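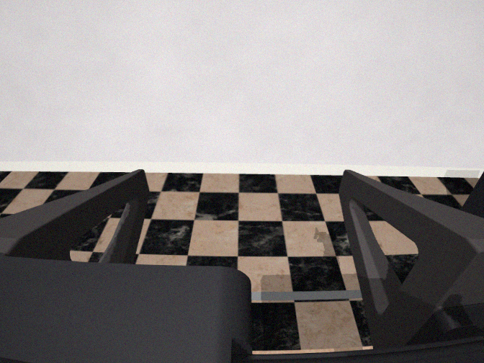

An open gripper over the chequered floor in Altside's simulated equipment room. Render: Altside

Altside builds a pretend equipment room to teach a robot arm its trade

Mon 18 May

Teaching a robot arm to look after racks of electronics takes a huge number of examples, and the small team at Altside has found a rather lovely way to collect them. It has built the whole room inside a computer and is steering the arm through it by hand, one short run at a time.
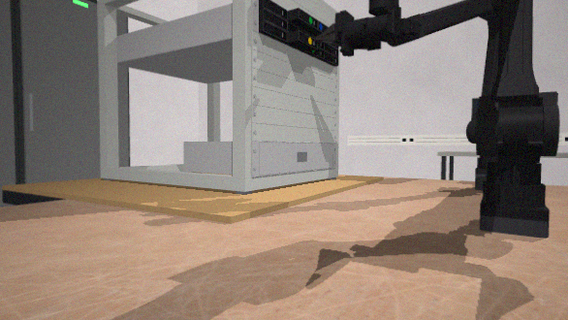

3 min read

The project is called Tremivetti, and it began in March. Its aim is to give a learning system, Zurine, enough good examples of reaching for rack equipment that it can start to work out the movements for itself. The team has now saved its first 200 runs and hopes to reach 400 before training begins in earnest.

Each run is a recording of a person driving the arm with a hand controller. The computer stores how every joint moves, along with the views from several virtual cameras, one of them riding close behind the gripper. Afterwards someone watches the run back, writes a plain sentence saying what the arm was meant to do, and decides whether it goes into the set.

"You get surprisingly fond of them," says Ieva Vanags, who leads the recording work. "There's a way of coming in towards the rack that just looks right, nice and slow at the end, and when one of the drivers gets it we all go quiet and watch. Then we do it again from somewhere more awkward!" 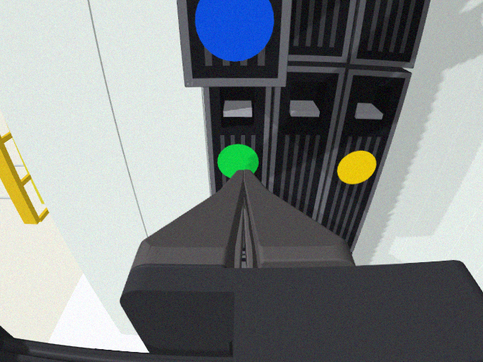 Coloured discs play a big part at this stage. Blue, green and yellow markers sit on the equipment so that an instruction can be as simple as "go to the green one", and Zurine has something clear to tie the words to. Later sets will ask for the same places without the colours, going by row and position instead.

Four people share the driving, and Vanags is keen that they don't all learn the same habits. One goes in a straight line, another likes to line up early and creep forward. Both styles are kept. So are runs with a wobble and a correction in the middle, as a system that has only ever seen perfect approaches has no idea what to do when it drifts off course.

The messier runs were thrown away in the first weeks, and Vanags now wishes they hadn't been. A second batch of recoveries is being made to fill the gap, with the arm started slightly off to one side and the driver left to sort it out. 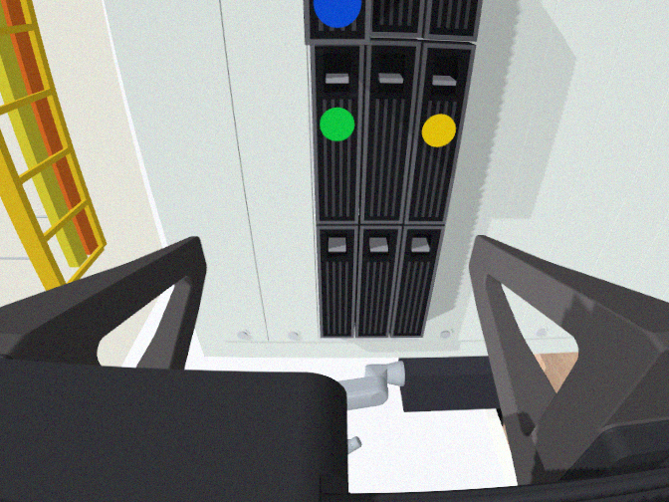 Working in simulation also means the room can be changed between sessions. Lighting, floor finishes and the starting pose of the arm are all on the list of things to vary. The grainy look of the renders is staying for now - the team would like Zurine to cope with pictures that are less than spotless.

Next comes a trial at Carvalho, the workshop where Altside keeps its real arm. Five of the simplest instructions have been picked for it, all of them reaching tasks with no lifting. Recording carries on in the meantime, and Vanags has already booked herself the first driving slot of the week.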